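Hanging a Long-Sleeved Jersey So It Keeps Its Shape
Laundry and Closet Notes
By Defne Oral

Synthetic jerseys are easy to wash and easy to hang badly. The knit is slick, the neck opening is elastic, and the sleeves add weight at the shoulder seams. A jersey that spends a season on the wrong hanger develops a small point at each shoulder and a neckline that no longer lies flat. Both faults are simple to prevent and slow to correct.

Choosing the hanger

Use a wooden hanger with sloping arms. The arms should end slightly inside the shoulder seams. If they extend past the seams, the tips push into the tops of the sleeves and leave marks. If they stop well short, the shoulders droop and the neck carries the load.

Check the wood before the first use. A rough spot that does no harm to a wool coat will pull a thread in a smooth knit. Rub the arms with fine sandpaper and wipe off the dust. Wire hangers are acceptable for drip-drying over a tub -- one night at most -- and should not go into the closet.

Working height

A bed is the most convenient surface for this job, provided it is made up with a smooth sheet and cleared of everything except a pillow or two. The floor is too low for the back, and most tables are too small for a garment with its sleeves out.

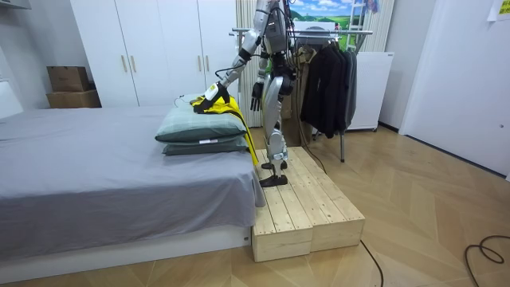 Pillows raise the neck opening a few inches and hold the garment at a slight slope, so the hanger can be fed in without lifting the whole shirt. A firm pillow is better than a soft one. Cotton covers grip the knit a little; satin covers do not, and the jersey will slide off while the second arm is going in.

Turn the jersey right side out, close any zipper, and lay it face up. Smooth the body first, then the sleeves. Dry the garment completely before it goes near other clothes. Damp trim in a dark color can transfer to a light neighbor in a crowded closet.

Inserting the hanger

There are two ways in. For a wide or very elastic neck, go through the collar: one arm at an angle, then the other, with the fabric eased over the wood. For a narrow crew neck, go up through the hem and bring the hook out at the collar. The hem route takes longer and puts no strain on the ribbing. Debora Ferri, who handled team laundry for six seasons, used the hem route for everything with a ribbed neck and replaced very few shirts.

Once the hook is through, hold the garment up by both shoulders and let it fall straight. Set the side seams over the ends of the arms. Stripes are a useful guide: if one side panel swings toward the front, the shirt is twisted on the hanger. 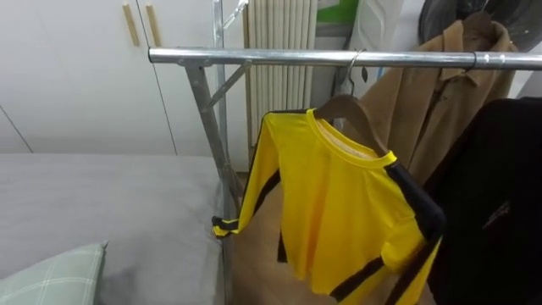

Spacing on the rail matters more than most people allow for. Leave at least the width of a hand between a jersey and a heavy coat. Coats shed lint, and synthetic knits collect it. Face all hooks the same direction so that a garment can be removed with one hand.

Sequence

1. Clear the bed and pull the sheet tight.

2. Place the pillow near the edge where you will stand.

3. Lay the jersey over the pillow and straighten the collar.

4. Insert the hanger by the collar or by the hem.

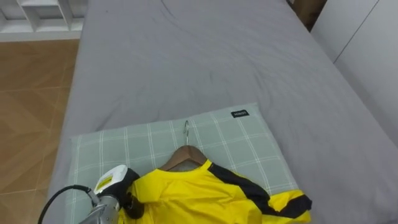
5. Center the hook in the neck opening.

6. Lift by the shoulders and check the seams.

7. Carry to the rail and hang with the sleeves free.

Correcting a slipped shoulder

If one side keeps sliding off, the hanger is probably off center. Lift the shirt again, take hold of the fabric at both shoulders, and shift it toward the side that drops. Pulling on the sleeve moves the seam without moving the neck and makes the twist worse.

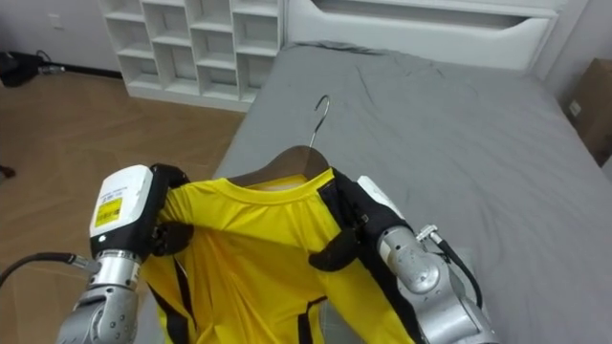
Where centering does not help, add friction. Wrap a wide rubber band once around each arm, or cut two strips of thin felt and attach them with fabric glue. Let the glue cure overnight. Avoid foam sleeves on hangers used for light colors, as old foam crumbles and leaves a yellowish dust.

Shoulder points that have already formed can usually be reduced with steam held 4 inches from the fabric. Do not touch the knit with the iron plate. Shape the shoulder with your fingers while it is warm and leave it flat until cool.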